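A visit to Furdale Koi and Water Garden open day
Posted 04/09/2022

I'd been promising myself a trip to Furdale for ages, and when Yuk-lan Chow from our pond club rang to say she had a spare seat in the car, I had my boots on before she'd finished talking.
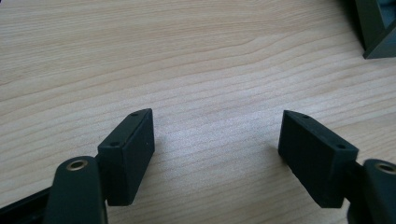
Getting there

We left at 6 in the morning, which felt criminal, but there were two of us to share the driving and Yuk-lan had packed enough egg rolls for a bus. The last few miles are all farm lanes and the sign for the place is tiny (a fish on a post, blink and you've missed it, and we did). We turned around in somebody's gateway and rolled in a few minutes after the gates opened, with a decent line of cars already parked on the grass.

The farm was started in 1931 as a watercress business and you can still see the old brick channels running down the hill. Hwa-young Kang bought it when the cress people retired, and the spring that fed the beds now feeds the mud ponds. I am so jealous of that spring. I've spent more on dechlorinator than on fish!

The fish houses

There are two of these, a big green poly tunnel for the growing-on tanks and a proper insulated building for the show stock. We did the tunnel first. It was humid enough to fog my glasses, so my first impression of the famous Furdale showa was an orange blur. Once I'd wiped them I had a very happy half hour leaning over the tanks. Lots of nice young kohaku, a batch of chagoi that came straight up to have their noses tickled, and one tank of doitsu that I didn't care for but Yuk-lan went very quiet over.

The show house is a different thing altogether. The main pond is deep, painted dark gray inside, and the water is so clear I misjudged it and got my sleeve wet to the elbow. Hwa-young was at the far end with a bowl and a sock net and she let a few of us stand close while she bowled a sanke for a customer. She is very calm with the fish. No chasing, no splashing, she just sort of waits with the net and the fish gives in. I have never once managed this at home.

Filters (skip this bit if you don't care)

I do care, so I asked if I could look behind the fence. The show pond runs through a drum filter by Etness and then into a long moving bed chamber, and there's a trickle tower after that. I'd been told Etness drums were noisy. I stood right next to it and could hear a normal conversation fine, though the rinse pump makes a bit of a whoop when it kicks in. The tunnel still uses old brush chambers, which get cleaned out by hand, and the lad doing it told me his back knows all about it.

Hwa-young feeds Nazari wheatgerm once the water cools off and stops altogether in December. I've always carried on with a pinch on mild days, so that started a long discussion on the path, with four or five people joining in and no agreement at all. I might try it her way this winter.

The talk

There was a talk after lunch on quarantine, in the old packing shed, with 24 chairs and a good many more people than that, so I stood at the back by the door. It was mostly sensible stuff I should be doing and don't: separate nets, separate bowls, don't go from the new fish to the main pond with wet hands. The part on salt was the most useful for me. I had been dumping mine in all in one go, and she says to spread it over a couple of days. A rep from Tillora had a table of test kits outside and I bought the KH one, as mine has gone past its date (well past, I checked when I got home).

Lunch, and the damage

Food was a van doing noodles and a van doing burgers. I had noodles, then went back for a burger, so I can report that both are good. The coffee was awful. Bring a flask.

As for fish, I went strictly to look. I came home with a small yamabuki, very bright, nice wide shoulders, in a bag in a box on the back seat with my coat tucked around it. Yuk-lan bought one of the doitsu and talked to it most of the way home. Mine is in the quarantine tank in the garage and took a few pellets this morning, so that's a start.

If you go

Parking is on a field, so don't wear your good shoes. Cards are taken in the shop but the vans wanted cash. The path down to the mud ponds is steep and there's no rail, and a couple of folks turned back there. They're doing another open day in the spring and I'll put the date up when Hwa-young sends it to me. We can probably fit one more in the car if you don't mind sitting next to a fish box.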